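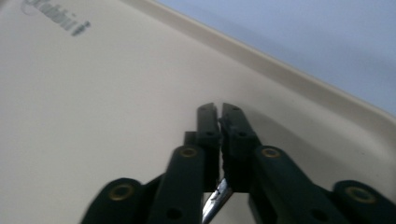
Stelleo Robotics Group, Dudbridge Site

The group held its open afternoon on Friday, with 80 visitors attending over two sessions. Rhys Doolan demonstrated the hand-held gripper, whose two fingers are carried on linkage arms, working over a cream-coloured surface. Guests were then invited to try the tool for themselves. Jonalyn Sarmiento answered questions on the Waweru project. The group thanks all who came. A further open afternoon will be held in May, and places may be booked at the site office.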